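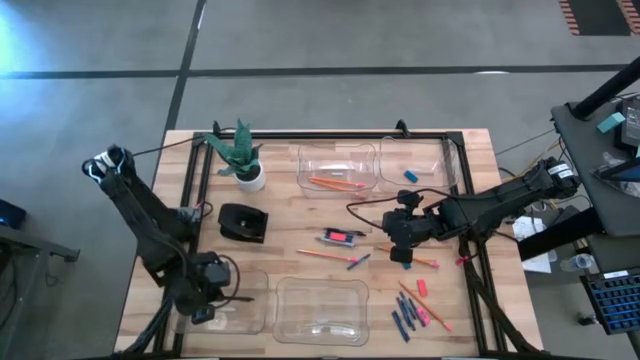

How to follow a central bank rate decision

Check the release time first and convert it to your own time zone. Then write down the current policy rate and what most forecasters expect.

When the statement comes out, open the last one next to it. Read the paragraphs on inflation and growth and mark any wording that changed. A hold with new wording can still move bond yields.

Next, look at the vote split if the bank publishes one. Wait for the press conference before you update your forecast, and save both statements with your notes for the next meeting.

Posted by Yoga Tarigan in April

195 shares
7 comments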